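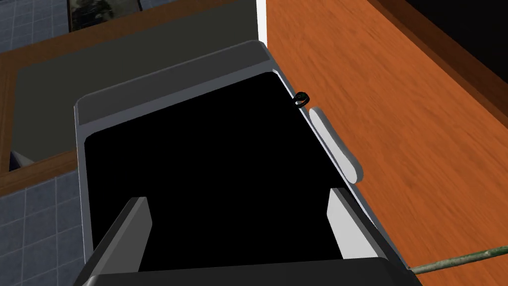
Kitchen appliance from above, computer rendering

Girard Neighborhood Safety Meeting
Minutes, December meeting
Place: upstairs room, Fotstead Library
Minutes taken by: Eftychia Kouris

1. Opening

The meeting was opened by the chair. The minutes of the previous meeting were read and accepted with one correction: the car that was broken into in the fall was parked on Stengate Road, and not on Stengate Court as I had written. I apologize to the owner, who received several calls from neighbors at the wrong address.

Present were residents from Girard and from the lower part of Trirkach, two officers from the police district, and a person from the city street department. The fire station sent regrets.

2. Report from the police district

The officers gave the report for the last period. There were 18 thefts from parked vehicles in our area. In most of them the doors were not locked and no window was broken. The things taken were mainly bags, tools and chargers. In one case a garage door opener was taken from the sun visor, and the garage was entered later in the same night.

A resident from Trirkach asked if one group of people is responsible for all of them. The officers answered that they cannot say this at present. An arrest was made in connection with two of the thefts, and the case is with the county. They did not want to discuss it more while it is open.

The officers asked again that people report also the small thefts. Several persons in the room said that they did not report because nothing of value was missing. The officers explained that patrol hours are planned from the reports, so a street with no reports looks like a quiet street on their map.

There was a question about how long it takes to reach somebody on the non-emergency line. One resident waited nearly 30 minutes in the evening and then gave up. The officers will take this back to the dispatch supervisor. For the moment they recommend the online form for a theft which is already over, and the emergency number if the person is still there.

3. Lights on Stengate Road

The street department confirmed that the lights between the bus stop and the underpass are out due to a damaged cable, and that it is not a question of bulbs. The repair is ordered. It was first planned for October, but the contractor was moved to other work after the storm.
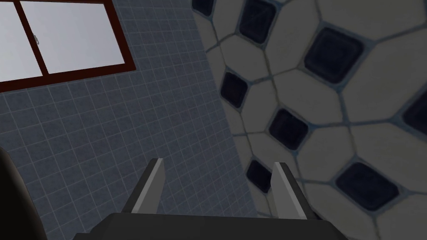
Residents were not satisfied with this answer. It was pointed out that the underpass is used by students who walk home after practice, when it is already dark. The chair asked if temporary lights are possible. The street department said that it was done once before, near the school, and they will check if the same equipment is free. An answer is promised in writing before the next meeting.

A resident said the bushes at the north side of the underpass also should be cut, as they hide the walkway from the road. There was general agreement. This can be requested through the city website and the chair will do it.

4. Steering wheel locks

The police district has steering wheel locks to give away to owners of the car models which are stolen most often. The list of models is at the front desk. One needs to bring the registration and a proof of address. A resident asked if it is allowed to pick up a lock for a parent who does not drive there easily - the officers believe yes, but will confirm it.

5. Flyer

The draft of the flyer about locking cars was passed around. The text was found too long. It was decided to remove the paragraph about insurance and to make the telephone numbers larger. A Spanish version was proposed and accepted. We will print 500 copies. The print shop in Fotstead offered the lowest price, and the cost will be paid from what remained after the summer block party.

There was a discussion about where to put them. Mailboxes are not permitted, so the flyers will be handed out at doors, and a pile will stay at the library and at the laundromat.

6. Other matters

The noise from the parking lot behind the former bank was raised. The officers know about it. The owner of the lot has agreed to close the gate at 10 p.m., but the gate was seen open on several nights. The officers will speak with him again.

A gray cat with a red collar was found near Trirkach Park. The finder left a number with me.

7. Actions

Chair: request to cut the bushes; follow up with the street department about temporary lights.
Police district: waiting time on the non-emergency line; rule for picking up locks for family members; gate at the parking lot.
E. Kouris: shorten the flyer, arrange the translation, order the printing.

The next meeting will be in the same room. The library asks that we use the side entrance after 7 p.m.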